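How to Trim Dead Time From Hand-Held Gripper Demonstrations

Posted by Skye Pringle, October 8, 2021

If you collect demonstrations with a hand-held gripper, you own a great deal of footage of furniture. We certainly do. Before anyone picks anything up, there is a stretch where the tool hangs over the table while the operator thinks, or gets comfortable, or finishes a sentence. A policy trained on all of it learns to do the same. Our first one on the Altanness project would approach the table, open its jaws and wait there with tremendous dignity.

This page covers how we cut those stretches without cutting the good parts. You need your recordings, a jaw width for each time step, an estimated tool position for each time step, and a script you are willing to rewrite twice.

Step 1. Sort out what you mean by idle

Write it down before you open the data. Morven Nisbet and I each labeled the same batch from our own private definition, and we disagreed so thoroughly that we had to start over with a shared one. The version we settled on: a time step is idle if the jaws are open, nothing is between them, and the tool isn't traveling toward anything. All three have to hold. Open jaws over bare wood can still be the middle of a perfectly good reach, so a single still won't settle the matter. You need the motion too. 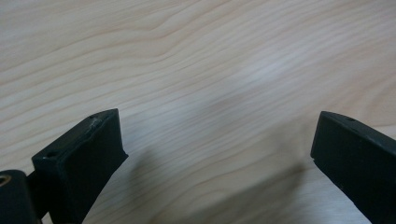 Step 2. Label a small set by hand

We used 177 demonstrations and marked the start and end of every idle stretch. Do it at normal playback speed first, then go back and nudge the edges. Starting slow makes every twitch look like a decision.

Put the labels in a plain table with one row per stretch: recording name, start, end, initials of whoever did it. You will want the initials later, for blame.

Step 3. Don't trust the position estimate over blank surfaces

Skip this if your tool is tracked from outside. Ours works out its position from its own camera, and a pale tabletop gives it very little to hold on to. Wood grain helps some, but long parallel lines look much the same wherever you slide along them, and soft shadows from the fingers travel with the tool, which confuses matters further.

The fix that worked for us was dull. Check the tracker's confidence, and where it drops, leave the step marked "unknown" and let Step 5 deal with it. Torquil MacLeish wrote a clever interpolation instead. It was elegant, and it placed the gripper under the table.

Step 4. Set the thresholds

You need two: a speed below which the tool counts as still, and a shortest stretch worth cutting. Tune the speed on your hand labels. For the length we landed on 15 time steps. Anything shorter was usually a person slowing down to line up a grasp, and that's exactly the behavior you want to keep.

If you lower the length to 6, the script starts eating the careful bit right before the jaws close. The resulting policy is fast and confident and knocks things over.

Step 5. Handle the unknowns

An unknown stretch with idle on both sides becomes idle. An unknown stretch that touches real motion on either side is kept. Lean toward keeping when in doubt, as you can always cut more on the next pass.

Most of our unknowns came from moments when the view was nearly all tabletop. A few scraps of other stuff along the edge of the view can give the tracker something to work with, though I wouldn't count on a sliver.
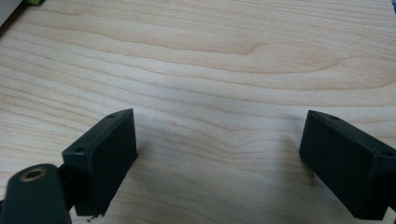 We went back and forth on whether to add printed markers to the table. Iona Drummond was for it, on the grounds that it would save everybody a month. I was against it, on the grounds that real kitchens don't come with markers. We left them off and spent the month.

Step 6. Cut, then compare against the labels

Run the script on the hand-labeled set and count matching time steps. Ours agreed with the labels on 94 percent of them. Look at the misses one by one before you celebrate. Nearly all of ours sat at the edges of a stretch, where Morven and I don't agree either. The rest were slow lifts, where the jaw width reading lagged behind the hand.

Don't splice the leftover pieces together into one recording. The tool will seem to teleport and the policy will try to learn how. Save each piece as its own short demonstration.

Step 7. Train both ways

Train one policy on the trimmed set and one on the untrimmed set, with the same settings and the same seeds. On our tabletop tasks the trimmed policy stopped hovering and finished sooner. On placing tasks we saw no difference worth a paragraph. Bianka Vörös is repeating the comparison with the Lerley fingers and should have results in December.

Keep the untrimmed recordings. We deleted a batch early on to save disk space, then changed the definition in Step 1.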